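How many pushing demos before it stops being dumb?
Posted in: Robot learning, small labs
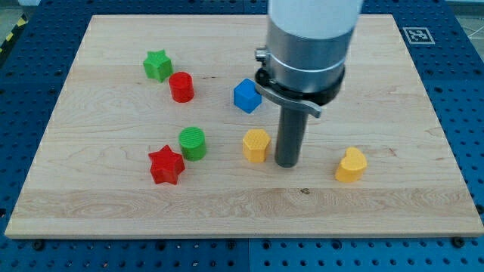

Board, blocks and the pusher rod. Tag is on the table at the back corner.

jalline_bench
Hi all, first post! I'm collecting demos for a policy that shoves blocks around on command ("push the red star next to the blue cube", that kind of thing). I've got 600 episodes so far, all teleop, and the thing still loves to ram the yellow heart no matter what I ask for. I scatter the blocks by hand before every episode. Do I just keep going, or is my data bad?

suven_siwan
Nice setup! My first guess is your scattering. People think they're random and they're really not – I always drop the heart on the right and never noticed until Csenge plotted my start positions. Let a script pick the layout and copy it off a screen.

ottilie.t
Hard disagree. Scripted layouts took us 3 times as long and the policy was no better. I'd look at the wording first. You've got two stars and two cylinders in there, red and green of each, so "push the star" means nothing. Are your labels always color plus shape?

jalline_bench
Um. Mostly? Early on I typed whatever I felt like, so there's some "move that one left" in there...

ottilie.t
Well, toss those or relabel them. Essam and I relabeled a whole set from the video in a weekend, it's boring but you can do it with the radio on.

rundholm_t
Please don't toss anything! Relabel after the fact, cut the long episodes into short ones, and write down what the rod did, whatever you meant it to do. Also, do you record misses and recoveries? A round rod slides off a star point all the time, and if every demo is clean it never learns to come back around.

jalline_bench
I've been deleting the misses, ugh.

suven_siwan
Keep them from now on. And I still say script the layouts, sorry Ottilie :)

ottilie.t
Try 20 of each and compare, then come back and tell Siwan I was right.

jalline_bench
Deal. Relabeling tonight, new batch on Monday.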